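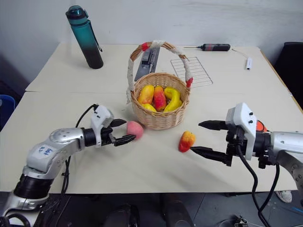
Fig. 1. Two arms, one basket, artificial fruit. Both grippers are open.

Week 2 notes: Can machines do the chores yet?
Tùng Đàm, September 2023

Short answer for those who only read the first line: a few of them, slowly, if you tidy up first.

Start with Fig. 1. Putting fruit in a basket is a job we give to small children. Before you are impressed by it, write down what has been made easy. The fruit is artificial, so it can't bruise. The pieces on the table stand clear of one another. The basket has a wide mouth, though note the tall handle, which an arm has to get round. What would change with a ripe peach, or a carrier bag?

Then ask what a picture can tell you. A peach-like fruit in front of an open gripper is no evidence of a grasp. Four pieces in the basket say nothing about who put them there. I'll take marks off for captions that claim more than they show.

Reading a success rate

The handout from Brenard (on the course page) gives 91 per cent over 200 tries at a basket-filling task. Find the answers to these before the seminar:

What counted as a try? Were false starts thrown out?
Did a person reset the table each time, and was that time counted?
Was a drop followed by a second go scored as a success?
Were the test objects the same ones used in training?

The paper is silent on two of them. Take the figure at face value anyway and suppose a kitchen job has six such steps, each independent. The whole job then comes off a little more than half the time. You would not keep a dishwasher like that.

Shop floor

Postano's packing line is the stronger case, and I don't want to be unfair to it. It handles 600 items an hour, all the same box, all facing the same way. That is good engineering, and it has very little to do with your kitchen. Claltolau tried mixed goods on similar kit in March and went back to hand packing.

Reading: Baloch report, chapters 1 and 2. Skip the forecast at the end, or read it and bring me one sentence in it that could be proved wrong.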